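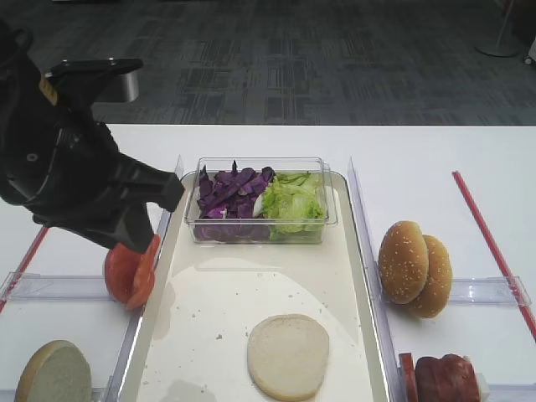
Holding prepared salad and sandwich fillings cold: setting up and checking a counter-top chilled unit

This page covers the set-up, loading, daily checking and cleaning of a small counter-top chilled unit of the kind used in sandwich bars, school kitchens and staff canteens. It assumes a unit with a glass or steel lid, a well that takes removable pans, and a thermostat with a digital display. It does not cover walk-in cold rooms or display cabinets with open fronts, which behave differently and need a separate procedure.

The method was written for the Clodex kitchen at Starkidthorpe and has since been used with little change at the Wuvton site. Local rules on temperature and record keeping take priority over anything given below.

What you need

A probe thermometer that has been checked in iced water
A second thermometer that can be left inside the unit with the lid shut
Pans of the correct depth for the well, with lids
Food-safe sanitiser and disposable cloths
Day labels and a waterproof pen
The record sheet for the unit

Siting the unit

Place the unit on a level surface that will take its full loaded weight. The manual normally gives the empty weight only, so allow for the pans and their contents. Check the level in both directions. A unit that leans will collect condensate at one end of the well and the drain will not clear it.

Leave the clearance stated in the manual behind and beside the condenser grille. If the manual has been lost, look for the direction in which warm air leaves the casing and keep that side fully open. Do not stand boxes of gloves, rolls of film or stacks of bread trays against it. In most kitchens this is the commonest reason for a unit failing to reach temperature in summer.

Keep the unit out of direct sun and away from ovens, toasters, hot cupboards and the outlet of the dishwasher. An air-conditioning outlet blowing across the top is also a problem. Moving air lifts the cold layer off the pans whenever the lid is open.

Use a wall socket for the supply. Extension leads are not suitable. If the unit has been moved on its side or tilted during delivery, let it stand upright for the period stated by the maker before switching on.

First cooling

1. Clean the well, the pan rails and the underside of the lid with sanitiser. Leave for the contact time printed on the bottle, then wipe.

2. Fit all the pans, empty, with the lid shut. Every opening in the rail must be filled by a pan or a blanking plate. One open slot is enough to let warm air into the well.

3. Set the thermostat to 2 degrees C and switch on.

4. Place the second thermometer in the pan furthest from the evaporator. In most units this is the front corner on the side opposite the compressor.

5. Leave the lid shut until the reading has stopped falling. Note the start time and the time at which the reading settled. Write both on the inside cover of the record sheet. This figure is useful later, when a fault is suspected and you need something to compare against.

6. Compare the display with the thermometer in the pan. They will rarely agree. The display shows air temperature at the sensor, which is usually mounted close to the evaporator and reads lower than the pans. Record the difference.

If the pans will not come down far enough at this setting, check the door seal, the blanking plates and the grille before turning the thermostat lower. A lower setting with poor airflow leads to ice on the evaporator, and the unit then runs warmer than before.

Preparing the fillings

Counter-top units hold cold food cold. They are not built to cool food down. Anything that goes into a pan should already be at refrigerator temperature, including washed leaves, which are often put out too soon after rinsing in tap water.

Shredded leaves should be spun or drained thoroughly. Free water in the bottom of the pan shortens the life of the product and chills unevenly. Where a perforated insert is available, use it for lettuce, cucumber and grated carrot. Shredded cabbage keeps its texture longer than lettuce and can be cut in larger batches.

Sliced tomato gives up juice steadily from the time it is cut. Slice it last, in small amounts, and keep it in a pan of its own. Salt should be added at the point of service.

Mixed fillings containing mayonnaise, egg, fish or cooked meat should be made with chilled ingredients and returned to the main refrigerator before being portioned into pans. Mixing adds a little heat, and a deep bowl of filling loses it slowly.

Loading

Load the pans in the main refrigerator or beside it, cover them, and carry them across together. Avoid filling pans while they are in the unit. Product spilt between the pan and the rail holds the pan off its seat and breaks the seal.

Fill no higher than the load line. Where no line is marked, stop 2 cm below the rim. The top layer of an over-filled pan sits above the cold zone and will follow room temperature whatever the display says.

Put the fillings that carry most risk in the coldest positions, as found in the first cooling test. Leaves, pickles and sliced onion can go in the warmer ones. Keep fillings that contain allergens at one end and at the lowest point, so that nothing is carried over other pans on the way to the bread. Each pan has its own utensil, and utensils do not move between pans.

Label each pan with the product, the time it was put out and the time by which it must be used or discarded.

Do not top up. When a pan runs low, take it out and replace it with a fresh one. Topping up leaves the oldest product at the bottom for the whole of the service, and the label no longer means anything.

Checks during service

Take the first reading before any food is loaded. Take further readings at the intervals set in your food safety plan. For each check:

1. Wipe the probe with a sanitising wipe and let it dry.
2. Insert the tip into the centre of the product, clear of the sides and base of the pan.
3. Wait for the reading to settle.
4. Write down the product, the position, the time and the reading.
5. Clean the probe again before moving to the next pan.

Check a different pan each time, and include the warmest position at least once in every service. The display reading may be recorded as well but does not replace the probe.

Shut the lid between orders. During long quiet periods fit the individual pan lids too.

When a reading is too high

Move the food to the main refrigerator if it is still within the time allowed by your plan. If the time is not known, discard it. Then work through the following in order: lid left open, missing blanking plate, over-filled pans, blocked grille, iced evaporator, damaged gasket. Leave a call to the engineer until these have been ruled out, and have the first cooling times ready when you make it.

To clear an iced evaporator, empty the unit, switch off at the wall, prop the lid open and allow the ice to melt. Do not chip at it or use a hot air gun. The tubing is thin and a punctured circuit usually means a new unit.

Closing down

Remove all pans. Discard anything past its label time and transfer the rest to clean, covered containers. Wash pans and utensils in the dishwasher. Switch the unit off, wipe out the well, clear the drain and clean the gasket, paying attention to the folds. Leave the lid slightly open overnight if the unit is to stay off.

Once a month, isolate the unit and brush dust from the condenser fins, working along the fins and never across them. In kitchens where flour is used, do this more often.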